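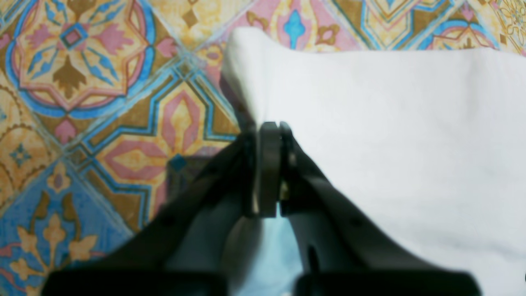
The estimator lost the edge at step four of the fold.

Eilif Lunde read the log twice before he touched anything. The planner had asked for a grasp on the left edge of the cloth. The perception node had returned a contour with a confidence of 0.91, held it for eleven cycles, and then returned a different contour, equally confident, that ran straight off the cloth and around the outside of a star in the floor tiles. The controller had no opinion on stars. It closed the fingers where it was told.

He marked the run as a fail and wrote the cause as "segmentation". He had written the same word so many times since February that the tool offered it after the first letter.

The software was called Flurkmont. It had been named by Rasetti, who had left the firm without explaining the name or the configuration format. It had three layers that were documented and one that was not. The undocumented layer sat between perception and planning and was known in the source as the arbiter. It took two estimates of where the cloth was, one from colour and one from shape, and chose between them. Most days it chose well.

At Braveck, where the first tests were done, the floor had been grey. On grey, the colour estimate was nearly always right and the arbiter had learned to trust it. The tiles here were pink, blue and mustard, laid long before anyone thought of putting a fold planner above them, and the cream parts of the pattern were close enough to white that under the afternoon light the colour estimate found cloth in all directions. The arbiter went on trusting it.

Addo came in at six with the new build.

"It's the weights," Lunde said. "It still thinks it's at Braveck."

"Can you change them?"

"I can change them. I can't find where they're read."

Addo pulled a stool across and looked at the log. She was responsible for control and regarded perception as a kind of weather. Her part of the system had behaved correctly throughout, and the log said so on every line.

They went through the arbiter file together. It was 2250 lines long and had been written in one go, or by someone who never went back. The variable names were short. Half the comments were dates. At one point a function called settle() waited for both estimates to agree to within 4 millimetres, and if they did not agree it called itself again with a larger tolerance. There was no upper limit.

"So it always agrees in the end," Addo said.

"Yes."

"Even if one of them is looking at the floor."

"It widens until that's acceptable."

She wrote a line on her pad and underlined it. Lunde scrolled on. Past the settle function was a block that had been switched off by a flag, and above the block was the only full sentence in the file.

*March 26, 2023. If it cannot tell, it should stop and say so. Turned off for the demo – put back after.*

Neither of them had been at the demo. Lunde knew that it had gone well, because the firm had been given a second year of money.

He read the block. It compared the two estimates, and when they differed for more than a set number of cycles it held the arm in place, kept the current finger gap, and raised a fault with both contours attached. There was nothing clever in it. It was better written than the rest. The indentation was even and the names were whole words.

"He meant to come back to it," Addo said.

"He was here for months after that."

"Well, he meant to."

Lunde set the flag, capped the tolerance and rebuilt. The build took 6 minutes. Addo spent them checking that a hold request from the arbiter would not trip her force limits, and found that it would, and fixed it with two changes to the state machine. He noted both in the change record under her name.

They ran the same sequence from the stored start pose. Approach, descend, search. The two contours came up on the monitor, one in green and one in yellow, and lay on top of each other along the left edge of the cloth. At step four the green one began to drift towards the star.

The arm stopped.

The fault came up in the lower pane. ESTIMATES DISAGREE. HOLDING. Beneath it was a field for the operator's choice, with a cursor in it. Lunde had never seen the field before. He had not known the interface had one.

"What does it want?" Addo said.

"It wants to know which one is the cloth."

He looked at the two lines for longer than the question needed. Then he typed the number for the yellow contour and pressed return, and the planner took it, and the log wrote down the time and his initials and went on to step five.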